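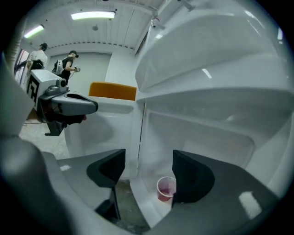

Fig. 1. Gripper fingers at the open refrigerator, cup on the lower shelf.

Course Materials | Robotics Lab Planning
Home – Syllabus – Handouts – Contact

Handout: Budgeting for Hand-Held Grippers
Instructor: Hsiu-ying Yu

Cost the work by station. A refrigerator station needs reach into a deep cavity, so check finger length and body width against the shelf opening before asking for quotes.

For the exercise, use these figures:
Rornari gripper, each: $1,674
Units per operator: 2
Maltex finger pads and spares, per station: $286
Floor and cabling allowance, per station: $500

One operator at one station comes to $4,134. Pads are a running cost – enter them on a separate line from the grippers.
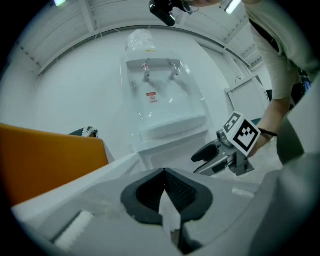
Fig. 2. Water dispenser station, marker cube on the hand-held gripper.

Marker cubes must be priced with the gripper. Zoubi quotes them separately; Abbas Shahbazi has the order form. Allow floor space for the operator to lean in at the dispenser.

Submit one sheet per station by the end of October.

We use cookies to remember your settings. Accept | Decline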